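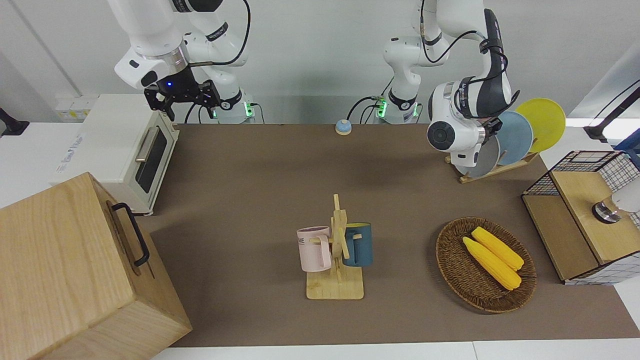 **Figure 2.** The bimanual kitchen cell at Vekberg. The gripper of the left arm is in front of the dish rack; the mug tree and the basket of corn cobs are in the foreground.

### 3.2 Workspace rules

Both sites, Vekberg and Moroz, worked from the same written rules. The first draft came from Illetti and dealt mostly with speed limits and the emergency stop. It said little about how the table should be laid out, and the two sites read it differently. The version used here adds a layout section, which we summarise below. Left and right always refer to the robot's own arms, so the left arm appears on the right in Figure 2.

**Placement.** Every loose object must stand on the mat or on another object that does. Large items such as the toaster oven may be placed towards the sides of the table. Items that both arms may need, such as the mug tree, go near the middle. The operator sets the table with both arms held still and steps back before releasing them. If an object falls during an episode, the episode is ended and marked as failed. It must not be put back by hand while the arms are live.

**Shared space.** Only one arm at a time may work in the strip between the two bases. The other arm waits on its own side with the gripper clear of any object. This rule caused the most complaints from operators, as it slows down tasks in which a mug is passed from one gripper to the other. For those tasks a written exception is allowed, with the speed of both arms halved.

**Plates and mugs.** Plates are removed from the rack one at a time. The approach is made along the line of the slots, and the gripper must be fully open before it comes near the rim. Mugs are lifted clear of the peg before any sideways movement. A chipped plate or mug is taken out of use the same day.

**Cables and status lights.** Before each session the operator moves each arm slowly through its full range and checks that the wrist cable does not catch. A session may start only when both base rings are green. Any other colour is entered in the log, even if it clears without action.

### 3.3 Compliance

We reviewed 3939 episodes against the rules. Episodes were checked from the fixed camera view and the session log by two reviewers working apart, who then settled any differences together. We recorded 29 breaches. Nearly all concerned the shared strip, and two concerned objects replaced by hand while the arms were live. Both of the latter took place at Moroz in February, before the layout section had been issued there.

The review has limits. A fixed camera cannot show every contact behind an arm, and the Havov logging software did not store changes in gripper opening smaller than its reporting step. Light touches against the rack are therefore likely to be under-reported. We did not try to correct for this, and the breach count should be read as a lower bound.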